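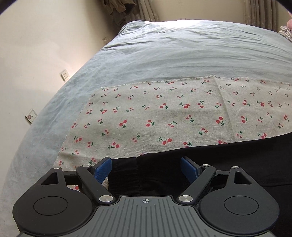 Fig. 8. Black garment on the cherry cloth.

Section 8: Folding trousers with elastic waist on the bed

This section is for guests and helpers of the Mostside house who fold their clothes on the bed and not on a table. It is valid for all soft trousers with an elastic waist. For trousers with a pressed crease, please go to Section 12.

Prepare the bed

1. Pull the bedspread flat with both hands, from the pillow end to the foot end. Small wrinkles are allowed.

2. Lay the folding cloth over the near half of the bed. In our rooms the cloth has a pattern of small cherries. It may hang down at the side, but it must not touch the floor.

3. Empty all pockets of the trousers. Look also inside the small inner pocket, if there is one.

Caution: Do not fold clothes that are still damp. The bedspread takes the moisture and needs a long time until it is dry again.

Fold the trousers

4. Lay the trousers on the cloth with the front side up. Hold the waistband at its two ends and pull it one time, gently, then let it go back.

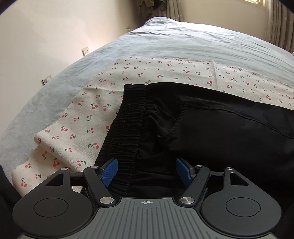 An elastic waistband always gathers the fabric, and it will not lie as flat as the legs. Do not try to press it down with force. It is enough when the side seams are straight and the pocket openings are closed.

5. Put one leg over the other leg. The side seams should meet. Push the pointed part of the seat inside, so that you have a straight line.

6. Bring the ends of the legs up to the waistband.

7. Fold one more time in the same direction. For the shelves in the Tranmont wardrobe the finished bundle should be not wider than 33 cm.

Note: With dark fabric it is difficult to see the seams in the evening. Please switch on the lamp at the bed or fold near the window. 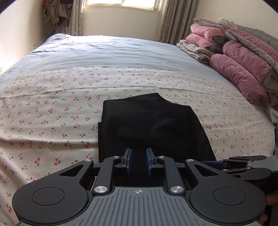
Annelies Pichler remarks that she makes step 7 differently: she folds from the waistband down, and the thick edge then stays inside the bundle. This is also correct. The bundle becomes a little higher, but it opens less easily when you carry it. Choose one way and use it for all trousers on the same shelf.

8. Smooth the top with the flat hand, from the middle to the outside. If one edge is slanted, open only the last fold and make it again. It is not necessary to start from the beginning.

9. Lift the bundle with one hand under it and the other hand on top. Do not pull it over the cloth, or the lower layer will move.
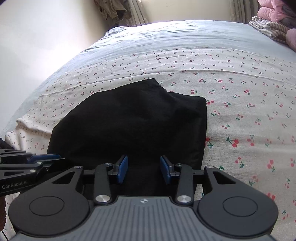
Fig. 9. Folded black item on the folding cloth.

Put away

10. Lay the bundle on the shelf with the closed fold to the front. Heavy fabrics go at the bottom of the pile.

11. Shake the folding cloth outside the window and fold it in half two times. It belongs in the Prantl drawer, number 283 in the inventory list.

Note: The cloth can be washed with the bed linen. If it has a stain, tell Eliécer Cáceres before you wash it.

For pullovers and cardigans, continue with Section 9.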